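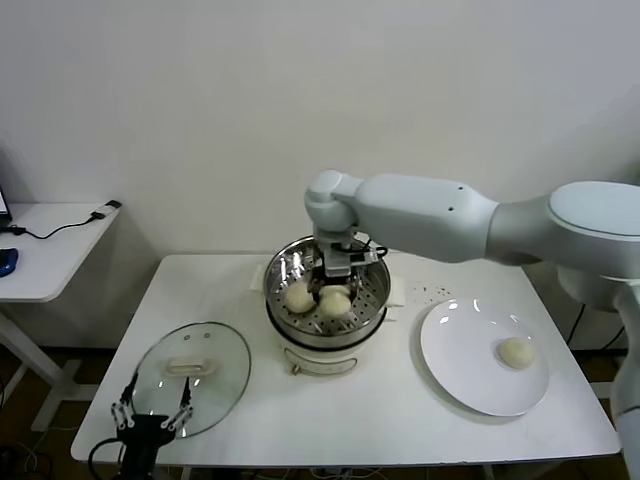
Bradley Gosling set aside 24 months of savings for kitchen automation at Duman, his lunch counter, and the arm was the easy part of the budget. The gripper took longer. Fingers that reach down between steamed buns in a steel basket have to be narrow, and the first quote, from Pemedgate, covered only a wide set. A narrower pair added $800. Spare fingertips came to $200 – he ordered 2 sets.

Chia-jung Ho, who does the books, wants cleaning time costed before they sign for another station in September.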